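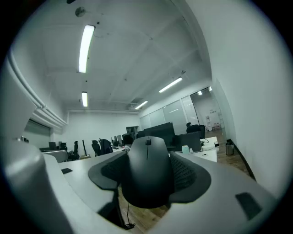
我的有线鼠标，黑色款，办公室实拍

换鼠标这事我拖了好久，之前那只无线的三天两头断连，开会投屏的时候光标不动，急得我直敲桌子！后来在Fatow上翻到Jultness这只有线的，看了一晚上评论（页面上写着3,532条，我当然没看完），下单的时候也没抱多大期望。

先说手感。个头中等，我手不算大，整个手掌搭上去刚好，小拇指也有地方放。左右键中间一道细缝，外形特别老实，黑乎乎一只，放在哪儿都不抢眼。我蛮喜欢这种的，那种七彩发光的鼠标在办公室用总觉得怪怪的。滚轮偏小，刚开始滚长表格老是滚过头，用了几天就顺了，现在回去用家里那只大滚轮的反而别扭。

按键声音嘛，比我想的要脆一点。我们是开放式办公室，下午大家都不说话的时候，咔哒咔哒的还挺明显，隔壁工位的Tshepo Adams还探头问我是不是在打游戏，哈哈。如果你那边特别安静，建议还是看静音款。

线是细细的黑线，比较软，拖起来不怎么拽手，这点好评。不过刚拆封时折痕很重，我捋了两天才服帖。长度接笔记本够用，接桌子底下的主机就有点紧，我后来加了根Nkosi的延长线才舒服。

价格134块，同事那只Itness的要将近500，我借来用过一下午，滑起来确实更轻，侧面还多了按键，可是我平时就做做表格、回回邮件，真用不上那些。

缺点再补两个：一是表面容易沾指纹，吃完薯片千万别摸；二是底部脚垫偏薄，直接在桌面上用会有点沙沙的感觉，垫个鼠标垫就好多了。

总的来说我给四星，扣的那一星给按键声。坐办公室、又受够了换电池的朋友可以入，打游戏的我就不敢推荐了，没试过。

发表于10/23/24，用久了有问题再来追评～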